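3.2 Teleoperated Demonstrations on Outdoor Paths

The demonstrations were collected with the Bolent platform, driven by remote control. The operator sits in a separate room and sees only the video from the robot, with no map and no view from outside. We made this choice so that the person and the policy have the same information when they decide how to steer. Each operator first practiced on the Maglaya course until the drive could be finished without using the stop button. After this, 197 demonstrations were recorded on three routes, and 50 of them were kept apart for testing. The control commands and the video were saved together, and the delay between them was corrected afterwards by the method of Section 3.1.
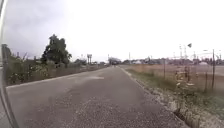

Figure 4. View from the robot on the Bandia route, as used for teleoperation.

Operators were asked to drive as they would walk, and they were not told which part of the path to prefer. This instruction is short, but it had a strong effect on the data. In the first sessions we asked for the exact center line, and the steering became nervous, with many small corrections that the policy later copied. With the free instruction the commands are smoother. On the Bandia route (Figure 4) the concrete curbs on both sides give the operator a clear reference for the heading, even where loose gravel covers the near part of the asphalt. The curved part of the robot body at the left hides a piece of the left curb, and we did not remove it by cropping. Operators reported that they use it to judge the distance to the side — a habit we wanted to keep in the demonstrations.

A demonstration was rejected if the connection was lost or if the operator asked to repeat it. We did not reject drives only for being slow. When the robot came too near to a curb and the operator brought it back, the correction was also kept, as the policy needs to see such recoveries. For training, every drive was cut into overlapping segments of 50 time steps. The segments were then sampled with equal weight for each route, so that the longest route does not decide the behavior of the policy on the other two.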